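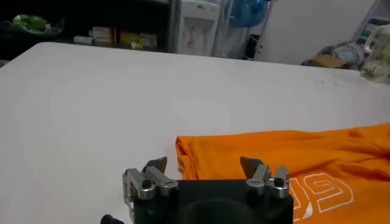

Usent has passed 400 recorded folds at its Joltberg workroom, and the company says it wants up to 1,000 before August is out. The recordings will go to Texier, a learning system that is supposed to pick up everyday cloth handling by studying a great many examples of it being done.

I spent most of Tuesday watching the work, and I have to say I would happily have stayed longer. It sounds like the dullest afternoon imaginable (a shirt gets folded, the shirt gets messed up, the shirt gets folded again) and it's completely absorbing! Every round comes out a little different. By mid-morning I was leaning forward in my chair over a sleeve.

The team is working with orange clothing on a white table, which makes the edges of the cloth easy to pick out on a screen. Usent spent the spring on dish towels, and most of those were folded in thirds by everyone who tried, so the examples all looked alike. Clothing has put some life back into the project. A T-shirt can land with a sleeve tucked under, or inside a heap of itself, or twisted so that the neck and the hem are side by side, and somebody has to decide where to start.
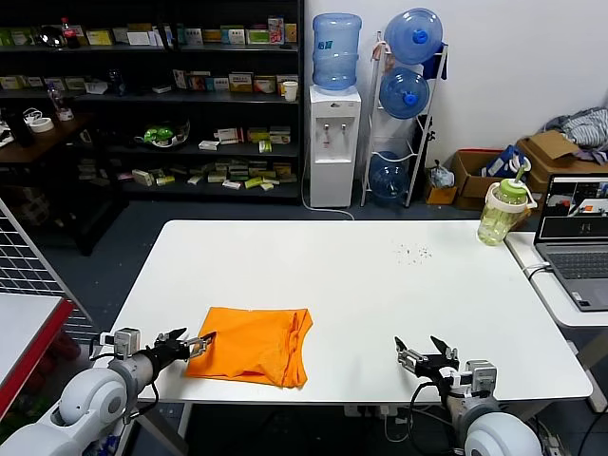

By the Drister newsroom
Filed under: Local, Technology

Usent's robot has two arms, with a gripper on each, and during a recording session it's steered by a person the whole way through. The operator moves, the arms follow, and everything is saved together: what the cameras see, where the joints are, how wide the fingers are open. A single saved run from messy to folded is called an episode. Nothing in an episode is the robot's own idea. That part comes later, when Texier has been trained on the whole pile and gets to try for itself.

A good episode takes around two minutes. The first ones, back when the team was getting used to the arms, took far longer, and a few of those early efforts are kept in a folder that the staff play for visitors. I was shown one in which the shirt goes off the table three times. It was wonderful.

What surprised me was how much of the skill is in the pauses. A new operator tends to rush in, grab whatever is closest and then stop to think with a fistful of cloth in the air. Those stops get recorded along with everything else, and a system that learns from them may well learn to stop in the same places. So the operators now do their thinking before the recording begins. They look over the shirt, choose a corner, and only then start the clock. Once they're going they try to keep a steady pace all the way to the last fold.

They've also settled on a house style. Flatten first, then bring up the bottom, then the sides — and if a side slips, fix it on camera and carry on. Fixes are welcome. An episode where the cloth slides out of one gripper and is picked up again gets a note beside it in the log, and those notes are read with real interest at the end of the day, since a system that has only seen perfect folds has no idea what to do with a slipped one.

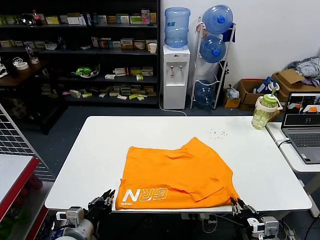

The other thing they worry over is variety. It would be easy to lay the shirt down the same way every time and race to the target, and the numbers would look terrific. Instead, the starting positions are drawn from a stack of cards that the team wrote up over lunch one day. One card says "left side, inside out." Another says "drop from shoulder height and leave it." There is one that reads "worse than that," and it's everyone's favorite. Whoever draws it gets to make a proper mess.

The room gets the same treatment. Lamps are switched on for some sessions and left off for others. Things on the shelves and around the floor stay where they happen to be, with no tidying up before a recording. Last month the team tried a batch with a plain screen pulled across behind the table, and they've gone off the idea. People don't fold their laundry in front of a blank wall, and they'd like Texier to cope with a room that has ordinary stuff in it.

Cameras ride at the wrists as well as up high, and the wrist views are the ones I kept asking to see again. From overhead a fold looks calm and simple. From the wrist you get the cloth coming up to meet the fingertips, all hills and creases, and for a moment the rest of the shirt is gone and you couldn't say which part you were about to pick up. Operators watch these back after each batch. One told me it had changed how they fold at home, and that their family had noticed.

Checking takes nearly as long as recording. Every episode is played through at double speed by a person who wasn't at the controls for it, and gets a yes, a no, or a question mark. The usual reasons for a no are dull: a camera dropped out, the recording began late, an elbow bumped the table. Question marks are settled at four o'clock over coffee, and the arguments can go on a while. Does a fold count if one sleeve is poking out? On Tuesday the answer was yes, by a narrow margin, and then it was changed to no.

The 400 on the books are all episodes that got a yes. Usent isn't giving a figure for the ones that didn't, though the reject folder is kept and backed up like the rest. The team thinks some of it will be useful once they start teaching the system to tell a finished fold from one that still needs work.

There has been one early trial with Texier in charge. It was run on the towel recordings, and the team describes the results as mixed: a decent first fold, a shaky second, and then a long spell of patting the towel. They were delighted with the first fold. So was I, when they played me the clip, and I don't mind admitting that I clapped.

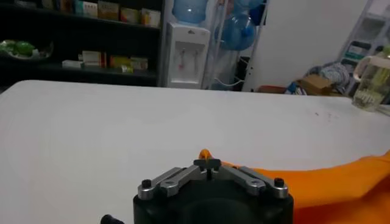
What comes next

Recording carries on through August, with a morning session and an afternoon session each working day. Long sleeves are due to join the card stack next week, followed by socks, which have to be matched before they can be folded and which the operators are already grumbling about.

Usent plans to train Texier on the full clothing set once the target is met, and to run it on garments that aren't in any of the recordings. The company says it will show the results at its Joltberg workroom, including any patting.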